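Malabanan Closet Challenge

The Malabanan Closet Challenge is a student robotics project at Dirurstead College in which teams program a robotic arm to handle clothes on hangers. It is run by the college's Household Robotics Club as part of a one-semester course and ends in a scored trial each December. The project is named after the Malabanan Building, where the club has its workroom.

History

The course was proposed by Afroza Sarkar, a lecturer in mechanical engineering, after an earlier club project on stacking dishes had ended. The first class met on Wednesday, September 16, 2020. Students worked in pairs and shared one arm, which was booked in evening blocks. The club received a starting grant of $2,000 from the Drundard Fund and spent most of it on spare fingers, cables and a second-hand workstation.

A visiting team from Celtberg Technical School took part in the second year, and the two schools have shared a rule book since then.

Equipment

Each team uses an arm with a two-finger gripper and a camera at the wrist. Teams may change the finger pads but not the wrist housing. Cable routing is checked before every trial, as a cable that catches on a hanger ends the run.
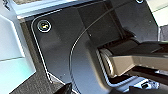

Wrist housing with a cable running across it and a gripper finger at right.

The trials are held in a narrow white closet with hooks on the back wall. Garments are picked by the organizers and include jackets, jerseys and other items of different weights. Dark clothes are known among students as the harder ones for the vision software, and most teams record extra practice runs with them.

Task and scoring

A team must hang a garment on a given hook, with the hanger's curved end over the hook and the garment still on the hanger when the gripper opens. Later rounds add a garment already hanging nearby, which must not be knocked down. A full score is 400 points. Points are taken off for dropped hangers, contact with the closet walls and any touch by a team member during a run.
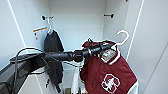

The arm holding a maroon Stanford garment on a white hanger, with a black garment on the left hook.

Student work

Teams keep a written log and hand in their recorded runs at the end of the course. The club's archive holds 3,446 runs, of which 905 are marked as complete hangs. Newer teams may use the archive to train their own programs, provided they list which runs they used. The archive is stored on a college server and is open to students at both schools.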